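Workshop tips: what the simulator taught us about clearing a bench

Rostyslav Kravets and I run the bench tests for Plovarau, a small study of how well a robot arm trained in simulation copes with a real workshop. Most of what we learned applies to anyone with a table and too much stuff on it.

Leave one thing out

Our early virtual tables looked like my garage in December. The arm failed constantly and we couldn't say why. Now each run gets one item and plenty of bare wood.

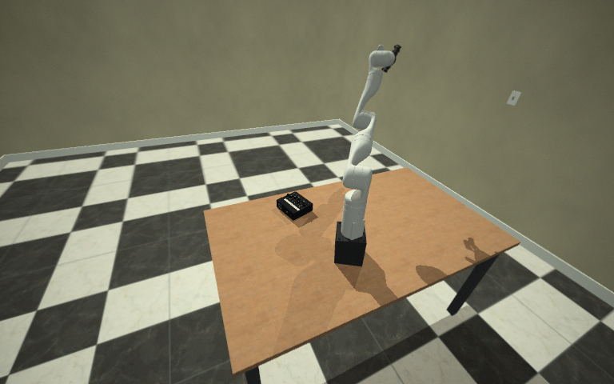 Do the same with your own bench before a fiddly job. Put out the thing you're fixing, and put the coffee somewhere else - the floor, if it comes to that.

Park tools high

Between attempts the arm goes back to an upright pose with the gripper up in the air. Over 285 runs, starting from there gave us 60 fewer knocks than starting low. A pegboard does it for people.

Mind your shadow

An arm throws a big shadow, and so do you. When we varied the floor tiles and left the shadows alone, the vision model did well in the render and sulked in the real shop. Move the lamp before you buy a brighter one.

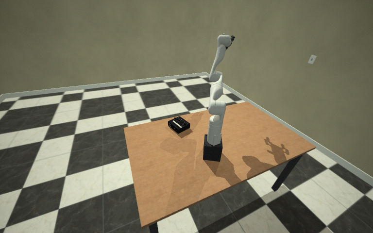 Write down the failures

We logged 59 of them in a spreadsheet template from 2010. It still works, and the column headed "Misc." is the longest.

- Yurii Hladun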